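Nov 25, 2024

Spent the morning on the phone with Ecaterina Dinu at Lallon, who wanted to know whether we still have permission to sell to her clients in Europe. I said yes, for now. She asked how long "for now" was. I said I would get back to her, which in compliance means lunch first.

The trouble is that we got our license on the old terms, back when one office could cover the lot. Now the regulator wants what it calls substance. As far as I can make out, substance is a person with a desk and a door. Estela has been told to find us 14 of them by April. She has found 3, and one is Maxence Picard, who has already retired twice and is only coming back for the dental plan.

Meeting at two about the contracts. There are 80 to be moved over to the new entity, and each one needs a letter to the client, a letter back, and then a phone call asking why they haven't sent the letter back. Warrick Lockyer thinks we should wait and see whether the rules get extended. Warrick has thought this every year since I met him, and I'm sorry to report he has been right more often than I have. Jérémie wants to move the lot at once and be done. They went at it for 70 minutes – I had the clock right over Jérémie's shoulder – and settled on drafting a memo. I'm drafting the memo.

The lawyers at Chevalier sent their view at five. It says the position is unclear and may become clearer. I'd like to see the invoice for "may." 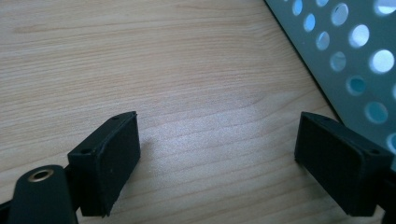 Table, late November.

Home by eight. Soup, toast, the end of the cheese. Read the first page of the memo out loud in the kitchen and took out "going forward" in four places, then put one back so Warrick would have something to cross out.

Still haven't called Ecaterina. Must do it first thing, before she calls me. Also ask Estela if Maxence needs a door or will share.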